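Section 6: Fitting the Motherboard, Processor and Memory

This section covers the bench work on the Kenley board before it goes into the case. If your kit came with the board already fitted to the tray, skip to Section 7.

Parts and tools

Motherboard, in its antistatic bag
Processor, in its plastic clamshell
Memory modules (two or four, depending on the kit)
Tube of thermal paste
Phillips screwdriver, medium tip
Wrist strap with clip
Isopropyl alcohol and lint-free wipes

Leave the cooler and the power supply in their boxes for now. You will need them in Section 7.

Preparing the bench

1. Clear a space large enough to lay the board flat with a hand's width free on every side. A wood or laminate top is fine. Do not work on carpet, on a metal shelf, or on the outside of the antistatic bag.

2. Put on the wrist strap and clip it to bare metal on the case. Painted metal will not do.

3. Hold the board by its edges and slide it out of the bag. Set it on the foam sheet from the box, printed side up.

4. Compare the label on the back of the box with your packing slip. The last three digits should read 702. If they do not, stop and contact the Lallell parts desk before opening anything else. Opened processors cannot be exchanged.

Getting to know the board

The two areas you will be working on are next to each other. The processor socket has a metal bracket around it, held to the board with screws. These screws are set at the factory. Do not tighten, loosen or remove them, even if one looks slightly high. The memory slots run side by side in a bank, with latches at the ends.

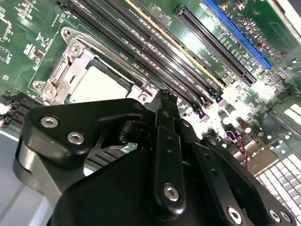
If your board arrived with a black plastic cover over the socket, leave the cover in place until you have the processor in hand. It is there to protect the contacts, and it should go back on any time the board is stored without a processor. Keep it in the accessory bag. Slanina service centers will ask for it if the board is ever returned.

CAUTION: Never touch the contacts inside the socket with a finger, tool, wipe or brush. Do not use canned air on them. A bent contact is not covered by the warranty.

Installing the processor

5. Press the socket lever down and slightly outward until it clears its hook, then raise it fully. Lift the load plate.

6. Take the processor out of its clamshell by the edges. Find the small gold triangle on one corner and match it to the triangle marked at the socket.

7. Lower the processor straight down. It should drop into place under its own weight. If it rocks, lift it out, check the triangle and try again. Do not slide it around in the socket.

8. Close the load plate and bring the lever back down under its hook. The lever takes firm pressure over the last part of its travel, and a faint creak is normal. If the plastic cover is still on, it will pop loose at this point.

Installing the memory

9. Open the latches on the slots you plan to use. Some boards have a latch at one end only. Check both ends before you push on anything.

10. For a two-module kit, use the second and fourth slots, counting outward from the processor. For a four-module kit, fill all of them. Slot color differs between board revisions, so go by the position and the printed label.

11. Line up the notch in the module with the key in the slot. Press down evenly on both ends until the latches click shut.

NOTE: A module that is not fully seated is the most common cause of a blank display at first start. The top edges of matching modules should sit level with each other.

NOTE: Modules in the Killent kits run at 3,000 MHz once the memory profile is turned on. They will show a lower speed until then. See Section 9.

Before you go on

12. Check that the socket lever is under its hook and all memory latches are closed. Pick up any loose screws from the bench and the foam.

13. If you are stopping for the day, cover the board with its antistatic bag and store it where the humidity stays under 80 percent. Do not apply thermal paste until you are ready to mount the cooler.

Go to Section 7, Mounting the Cooler.

Text revised Jun 29, 2024, by Afonso Carvalho. Replaces the December printing, which gave the wrong slot order for two-module kits.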